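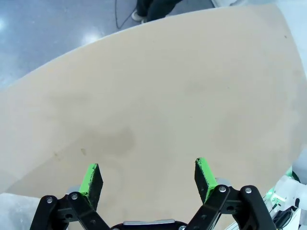
Figure 1. Sheet handling at the Balby open day, wrist camera view, gripper open.

Plorard sheet handling project
Progress report to the Merport Fund, second reporting period
Prepared by the project office, Balby

1. Scope of this report

The period ran to the end of May. The main item in it was the open day at the Balby workshop, which the grant agreement lists as deliverable D4. This report covers the preparation for the open day, the demonstration itself, the handling data logged up to that point, the spend against the dissemination line and the work planned for the next period. Staffing and the lease on the workshop are unchanged from the first report and are not repeated.

The grasp log figures are taken from the controller and not from notes made on the day. Visitor comments come from the feedback cards and are quoted only where they affect the work plan.

2. Status of deliverables

D1 Cell layout and guarding: complete, reported previously.
D2 Two-finger edge grasp on flat sheet: complete in this period.
D3 Grasp log with reasons for failure: complete, second version in use.
D4 Open day and public demonstration: complete.
D5 Handling of bowed and creased sheet: started, behind plan (see section 6).
D6 Transfer of the method to the Merport site: not started, not due.

3. Preparation

The arm was run on the previous controller software until the start of the period and then moved to Xia, release 4. The change took longer than planned. Xia handles the force limit at the wrist differently from the old software, and the values carried across from the first period caused the arm to stop early when the fingers met the sheet. New limits were set by hand over several sessions, starting low and raised one step at a time. The final values are in the annex to the technical log, with the sessions that led to them.

The fingertips were changed at the same time. The first set was bare and let thin sheet slide out when the arm turned. The present tips are black with a bright green facing on the inner side. The facing gives more hold at the same closing force, and the colour is easy to pick out in the wrist camera picture, so an operator can judge the opening without a second view. Wear on the facing is checked at the start of each session and the tips are swapped in pairs.

Risk assessment for the open day was revised twice. The first version assumed that visitors would stay behind the full guard. The safety adviser asked for a wider clear zone on the side where the sheet is handed off, as a long sheet held at one edge sweeps further than the arm does. The floor marking was moved and the speed of the arm in demonstration mode was cut. The slower speed lengthened the cycle but had no effect on the grasp itself.

Two rehearsals were held. At the first, the hand-off position was too close to the end of the table and the sheet dragged on its way round. At the second, the position had been corrected and the full sequence was run without a stop.

4. The demonstration

The open day ran from 10 am to 4 pm. Sessions began on the hour, with a break at 1 pm for the cell to be checked. Each session had the same order: a short talk at the guard, the edge grasp, a lift and turn, the hand-off, and then questions. The wrist camera picture was shown on a screen beside the cell for the whole of each session.

The edge grasp works as follows. The arm approaches with the fingers open and at an angle to the surface. The wrist camera finds the edge and its direction. The arm then lines up one finger above the sheet and one below, closes to the set force, and lifts a short distance to test the hold. If the sheet moves with the gripper, the arm goes on to the turn. If it does not, the fingers open and the arm tries again further along the same edge. After three tries the sheet is marked as refused and the operator clears it.

Used sheet was chosen for the demonstration in preference to new stock. The project is meant for material that has already been through a warehouse, and such material carries stains, scuffs and bends. Marks of this kind can be seen on the sheet in Figure 1. Surface marks matter to the camera as well as to the hold, as a dark patch close to an edge can be read as a gap. The present version of the edge finder ignores patches that do not reach the boundary. Patches that do reach it are still a source of error.

The 11 am session was the least smooth. The edge finder picked up a reflection from the polished floor beyond the table and took it for the edge of the sheet. The arm stopped on its own check, as it should, and the operator restarted the sequence. The exposure on the wrist camera was lowered before the noon session and the fault did not come back. It has been entered in the log as a lighting fault. A permanent cure is proposed in section 7.

At the 3 pm session, one sheet was refused after three tries. It was left in the sequence and the refusal was explained to visitors by the operator. Several of the questions that followed were about this sheet, and the session overran as a result.

5. Grasp data

By the close of the period the log held 1,457 grasp attempts under Xia. The target set in the work plan was 1,000. Of the attempts logged, 214 failed. An attempt counts as failed if the test lift does not move the sheet, if the sheet is dropped before hand-off, or if the arm stops on a force or position check.

The largest group of failures is on sheet with a bend close to the edge. The lower finger meets the bend before the edge has passed between the tips, and the closing force then pushes the sheet away. The second group is edge finding, mostly from glare, with a smaller share from stains that touch the edge. Drops during the turn, which were the chief fault in the first period, are now rare. The new facing and the new force limits went in within days of each other, so the log cannot say how much of the gain belongs to each. A short trial with the old tips under the new limits would settle this and takes one session.

The attempts made on the open day are included in the totals. They were made at the lower speed and carry their own tag in the log, so they can be left out of any later comparison.

The full log is available to the Fund on request. The camera pictures are stored with it, one for each approach. Pictures from the open day that include members of the public are held apart from the main store until the privacy check is finished.

6. Variances from plan

D5 is behind. The move to Xia used bench time that had been set aside for bowed and creased sheet, and the rehearsals used more. Work has begun on an approach in which the gripper comes in at a steeper angle where a bend is found, but the method has been tried only on sheet bent by hand to a known shape. No results are claimed for it in this period.

We ask the Fund to agree a move of the D5 date to the end of the next period. The date for D6 does not depend on D5 and would stay as it is.

The dissemination line was used in full for the open day. Total spend was £2,255, within the sum approved. The largest items were the screen hire and the floor marking, followed by printing. The floor marking is permanent and will serve later visits. Invoices are attached to the financial return.

One item was bought outside the original list: a cover for the cable run between the cell and the wall. The safety adviser asked for it at the final walk-round. It was charged to workshop consumables and is noted here for completeness.

7. Points arising from visitors

Feedback cards were left at the exit. Those that raised technical matters fell under a small number of heads.

Speed. Visitors from packaging firms thought the cycle slow. The demonstration speed had not been stated clearly in the talk. It will be in future, with the normal working speed beside it.

Suction. Several cards asked why suction cups were not used. The answer given at the sessions was that used sheet leaks through its surface and around creases, and that grit shortens the life of the cups. A fuller answer, with figures from the first-period trial, will be added to the handout.

Size. One firm handles sheet larger than the present table can carry. The arm has the reach for it but the table does not have the depth. No change is proposed under this grant.

Screen. The wrist camera picture was well received, though it was hard to follow for those who had missed the talk. A label strip naming the parts in view will be fixed under the screen.

Two firms asked for a return visit with their own material. Both have been offered a half day in the next period, at their own cost for transport.

8. Work planned for the next period

Fit a matt screen on the far side of the table to block floor reflections, and repeat the edge finding test with the workshop lights at full.

Run the old tips under the present force limits for one session.

Continue D5, first on sheet bent to a known shape and then on used stock.

Complete the privacy check on the open day pictures and merge the cleared ones into the main store.

Agree with the Merport site which of its benches will take the cell, and send its staff the guarding drawings.

9. Decisions requested

The Fund is asked to approve the new date for D5, to accept D2, D3 and D4 as complete, and to confirm that visits by outside firms may be held in the cell under the present insurance. A reply on the last point is needed before the half days can be booked.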